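The bricks by the door

Amirul Wuisan used to keep his family's building bricks in one deep drawer. It held 3000 pieces, and finding a particular one meant tipping the lot onto the rug.

He has since moved to sorting by colour. Plenty of collectors say this is a mistake and that shape should come first, as a small red piece disappears among other red pieces. Wuisan accepts that, but his children are seven and nine and they tidy up by colour without being asked.

Luuk Vandenberghe, who runs the Saturday brick club in Girkwood, does the same with his younger groups. Bins with coloured compartments save him writing labels. Blue goes in blue, green in green, red in red, and he leaves the odd colours in a shoebox until the end.

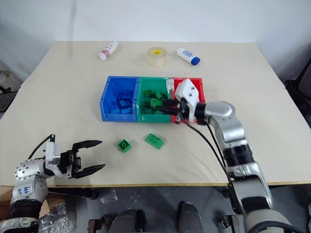
He does a full sort every January, when the club is shut, and washes the bricks at the same time in a bowl of warm soapy water. They dry overnight on old towels. Anything cracked is thrown out, and spare wheels go into a jam jar on the windowsill.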